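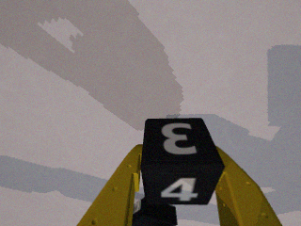
Grallwood Games and Puzzles, Vurham
Premises safety checklist, public areas and stockroom
Date of check: 25/10/2022
Checked by: Tadhg Cronin
Ratings: OK / Needs attention / Fix before opening

1. Entrance and exits

Front door opens fully and closes without slamming – OK
Closer was adjusted in May and is still holding.

Entrance mat flat, no curled edges – Needs attention
The corner nearest the window display has started to lift. Taped down for today. Tape is not a permanent repair. Order a replacement with a beveled edge, same size as the old one.

Rear exit clear on both sides – Fix before opening
Two flattened boxes and the folding sign were leaning against the inside of the door. Moved during the check. The outside was clear. Recycling goes straight to the bin at closing time, and the sign lives behind the counter.

Exit signs lit – OK
Both tested with the power off at the panel.

Rear exit opens without a key – OK

2. Floors and walkways

Aisles at least 36 inches wide – OK
The card rack on wheels had drifted into the middle aisle. Pushed back and both brakes set. One brake is stiff and has to be pressed hard with a foot.

Floor free of spills and loose items – OK

Step down to the play area marked – Needs attention
Yellow strip is worn through at the left end where most people walk. The rest is readable. Replace the whole strip, do not patch it.

Power cords routed away from foot traffic – OK
The lamp by the painting table is plugged into the wall now and no longer uses the extension cord.

3. Shelving and stock

Wall shelving fixed to studs – OK
Pulled on every upright by hand. No movement.

Heavy boxes on the lower shelves – Needs attention
Large boxed games have crept back up to the top shelf over the wargames section. Anything over 20 pounds belongs at knee height or below. This was on the last sheet as well.

Shelf clips seated – Needs attention
Bay 8 has one clip in crooked and the shelf rocks when you lean on the front edge. Clip replaced from the spare bag, but the hole is getting loose. Wouters supplied these bays and should be asked for the longer clips.

Glass display case – OK
Lock works, no chips on the door. The inside light runs warm but not hot to the touch.

Step stool – OK
Feet are good. Staff are still standing on chairs to reach the top shelf when the stool is in the back. Stool to be kept on the shop floor.

4. Play area and tables

Tables stable – Needs attention
Table 4 wobbles. One of the leg bolts was finger tight. Tightened, but the thread is not great and it will come loose again. Check it weekly until the bolt is replaced.

Chairs sound – OK
The chair with the split seat has been thrown out.

Small parts kept away from the children's shelf – OK
Dice, tokens and miniatures are in the closed drawers on the adult side. Loose pieces found on the floor at closing go in the jar at the counter – not back on any shelf until somebody has matched them to a game.

Painting table: caps on, knives in the holder – Fix before opening
One hobby knife was lying in the brush tray with the blade exposed. Put away. Anyone borrowing a knife signs it out and hands it back to a person. The sharps tin is half full and does not need emptying yet.

5. Heating and electrical

Plamel space heater – Needs attention
Tip switch works. The grille is dusty and should be vacuumed before the heater is used this winter. Keep it three feet from the poster rack. It should not be left on overnight under any circumstances.

Outlet covers present – OK

Electrical panel accessible – OK
Puzzle returns were stacked in front of it last time. Clear today.

6. Fire and first aid

Extinguisher at the counter – OK
Gauge in the green, pin and seal in place, tag initialed.

Extinguisher in the stockroom – Needs attention
Gauge is fine, but the bracket is loose on the wall and there was a coat hanging over the extinguisher.

Smoke alarms – OK
All tested with the button. New battery put in the stockroom alarm.

Posted occupancy limit visible – OK
The card reads 79 and is next to the front door where it should be. On tournament nights the person on the door keeps the tally, including staff.

First aid kit – Needs attention
Low on adhesive bandages and the burn gel is past its date. Everything else is there.

7. Follow-up

Entrance mat: order, Tadhg
Step strip: buy and fit, Tadhg
Top shelf stock: move down, whoever opens on Friday
Longer clips: call Wouters
Table bolt: hardware store, take the old one along for size
Stockroom bracket: new wall anchors
First aid kit: restock from the pharmacy, keep the receipt

Both items marked Fix before opening were cleared at the time of the check and the store opened at the usual hour. Copy of this sheet goes in the red binder, and a second one is pinned up in the staff restroom.

Signed: T. Cronin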